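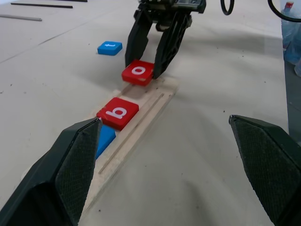 Near wrist view, letter board task, far arm closed on the "o".

28 January 2021

Bimanual cell, letter tiles. Working on the arm-to-arm interlock and the tile pose estimator. Ye-rin has the planner branch; I have perception and the logging.

Starting point today was the stall we keep getting when both arms want the board at once. The far arm goes down to a tile, the near arm is told to hold off with its fingers open, and then neither moves until the watchdog fires. Ye-rin put it down to the collision margin. I thought it was the lock. We were both partly right, which made it slow to find.

The lock first. Each arm asks Drasen for a region of the board before it descends. Regions were being requested in the board frame but released in the frame of whichever arm held them. If the board pose was updated between the two, the release did not match the request and the region stayed taken. Changed the release to go by request number only, no geometry at all. Replayed the 20 stall logs Nektarios had kept from September onwards and the orphaned region is gone from all of them. Four still stall.

Those four are the margin. The planner wraps each gripper in a single convex hull, and with the fingers open the hull fills the gap between them. So an open near gripper waiting at the board is treated as a solid block, and the far arm's way out is shut even when there is plenty of room. Ye-rin split the hull into palm and two fingers. Planning time goes up from 115 ms to nearly double that on the worst query. Acceptable for now, since we only replan at the approach and retreat points. It will not be acceptable if we go back to continuous replanning, so I have put a note in the config next to the switch.

Tile pose. The estimator fits a square to the top face and then reads the letter to settle the rotation. The square gives four answers and the letter is supposed to choose one. Weak cases:

b / q – the same shape under a half turn in this typeface. The red tile nearest the near gripper is a good specimen: from the wrist I can't say which it is, so I don't see why the classifier should.
o – no usable rotation at all. Any of the four is fine for grasping, but the estimator hops between them from one image to the next and the wrist joint follows it.
t – fine when upright, poor when upside down. The blue one lying off the board came back as "f" with high confidence until I turned the crop.

For "o" I have added a symmetry flag per letter. When set, the estimator keeps whichever answer is closest to the present wrist angle and does not reconsider. Wrist hunting on approach has stopped. For b / q I now pass both hypotheses up with equal weight and let the task layer choose from the word. Nektarios objects that the task layer should not have to know about typefaces. He has a point, but the other place to put it is in the tile list, and that file is already a mess.

Also found that the groove in the board is a decent feature. It runs parallel to the board's edge and shows up as one straight dark line even when the tiles hide a good deal of the rest. Fitting the board direction to the groove as well as the outer edge cut the angle jitter by more than half on the replay set. The seam on the work surface is the obvious false match, as it is also long and straight. Limited the search to inside the board outline from the previous image. This fails if the board is moved by hand between images. Don't move the board by hand.

Occlusion. The near tip covers most of the blue tile closest to it, and the estimator was still returning a full pose from the top edge and one side. Set a minimum visible area for the top face; below that it now reports "present, no pose". The planner treats this as an obstacle only. Ye-rin to check that nothing downstream assumes every tile has a pose. Flerkamau certainly used to.

Full replay after all of the above: 3073 images, no crashes, letter errors confined to b / q and a few where the shadow of the far gripper falls across a tile. Training crops for the letter classifier stand at 2000 and there are hardly any with that shadow in them. Will add some.

To do:
– timeout on region requests, with the holder's name in the message (me)
– separate finger hulls for the near arm when closed as well as open (Ye-rin)
– tidy tile list, add symmetry column (Nektarios, under protest)
– find out why Ma writes its timestamps a second late after a restart
– rerun the four remaining stalls on the real arms at half speed; so far they only pass in replay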